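Notebook, Saturday, late. Skewer task, bimanual, Zestdale cell.

Retrained overnight on the trimmed set: 788 demos, down from 970. The 182 I threw out were the ones where the operator stopped to think mid-approach. The policy had learned to stop and think too, and it was much better at stopping than at thinking.

Change two: the wrist view now gets a tighter crop before the encoder. Brunner's suggestion from the Plerkia meeting, which I argued against for most of an hour. It helps. I have told them so in a very short email.

33 rollouts on the new checkpoint, same tray, same start poses. Stalls near the skewer are mostly gone. What we get now is a lateral miss: fingers arrive beside the rod, open, at a perfectly sensible height, and close on air with great confidence.

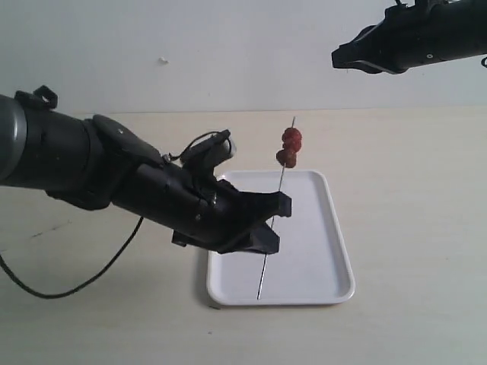 Konrad Zaugg

Three red pieces on the rod, left gripper open right beside it, right arm still up and out of the way. The rod leans a little and is thin enough that I suspect depth is mostly guesswork there – to check against the Clulier logs.

Monday: jitter the rod tilt in the demos, rerun with seed 771, leave the crop alone.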